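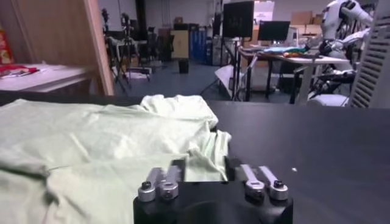

Fig. 3. Pale green garment, crumpled, on a black tabletop.

Section 4. Setting Up and Using the Paltulum Hand Steamer

This section replaces the leaflet that came in the box. The leaflet promises "crisp results in seconds." We have used the Paltulum in the Gelton costume store since May, and we would not put it that strongly. It relaxes light creases in thin cloth. It does very little for a sharp fold in heavy cotton, whatever setting you choose. If you need a real crease, or need to get rid of one, use the iron (Section 5).

4.1 Before you plug it in

1. Check the cord from end to end. If the outer sleeve is split anywhere, tag the steamer and put it on the repair shelf.
2. Pull the tank straight down to remove it. Do not twist. The leaflet shows a twist, and that is how we lost the first tank.
3. Fill the tank to the line with 197 ml of water. The box says the tank holds more. Ours leaks at the cap if you believe the box.
4. Push the tank back up until it clicks. Hold the steamer over the sink for a moment and look for drips at the seam.

Note: The leaflet says plain tap water is fine "in all areas." The tap water in our building leaves a white crust in the kettle, so we have our doubts. Use the bottled distilled water under the sink. Marisol Escobedo orders it; tell her when you open the last one.

CAUTION: Do not add scent, starch, or vinegar to the tank. Scented water is sold for steamers of this kind. We have not seen any evidence that it does the machine good.

4.2 Heating up

5. Stand the steamer upright on its heel, on a hard surface.
6. Switch on and wait for the light to turn from red to green. The leaflet gives a shorter time than we have ever managed. Allow almost 4 minutes.
7. Aim the head into the sink and hold the trigger until the spitting stops. The first burst nearly always has water in it, including on the "no-drip" setting.

CAUTION: The green light means the heater has reached its set point. It tells you nothing about how hot the outer plate is, and the plate is hot enough to burn you well before the light changes. Treat it as hot from the moment you switch on.

4.3 Steaming a garment

8. Read the care label. If there is no label, test the inside of a hem and let it cool before you judge it.
9. Hang the garment wherever you can. The leaflet says the steamer works equally well on a flat surface. We found it slower flat, and the cloth underneath came up damp. If you must work flat, lay a folded towel on the table first.
10. Close the lowest button and pull the side seams straight with your free hand. Keep that hand well away from the head.
11. Start at the shoulders and work down. Move slowly and let the plate just touch the cloth.
12. For knits and T-shirts, steam from the inside. Do not pull on the neckband.
13. Leave the garment hanging for 14 minutes before anyone wears or packs it. Creases go straight back into cloth that is folded warm.

Note on the fabric dial: It has positions for silk, wool, and linen. Ross Tosh ran the same three scrap pieces through every position and could not tell the results apart. The dial may change something. Leave it at the middle mark and adjust your distance from the cloth instead.

Note on "sanitizing": The box claims the steam kills nearly everything. It gives no contact time and names no test. Costumes that have been worn go to the wash as before. Steaming is not a substitute, and please don't sign a costume off as clean on the strength of it.

CAUTION: Never steam a garment while someone is wearing it. Not for a loose hem, not in the last minute before a call.

4.4 Shutting down

14. Switch off at the steamer, then unplug at the wall. The automatic shut-off is real but slow, and on one evening it did not work at all.
15. Wait until the plate is cool. Empty the tank completely.
16. Leave the tank out, upside down, on the drying rack.
17. Hang the cord in wide loops. Do not wind it around the body.

4.5 Descaling

The leaflet recommends the maker's own sachets after every 100 fills. We have no way of knowing whether that figure comes from testing or from the people who sell the sachets. Descale when the steam gets weak or you see white flecks on dark cloth. Follow the sachet directions, then run two full tanks of plain water through into the sink before going near a costume.

4.6 If something goes wrong

No steam, green light on: tank not clicked in. Remove and refit.
Spitting that does not stop: overfilled, or tilted too far back. Empty to the line.
Brown water: stop. Do not try to clear it on a scrap. Tag it for Blair Menzies.
Light stays red: unplug, wait until cold, try once more. If it stays red again, tag it.

The guarantee card is in the blue folder with the receipt. Read the exclusions before you count on it.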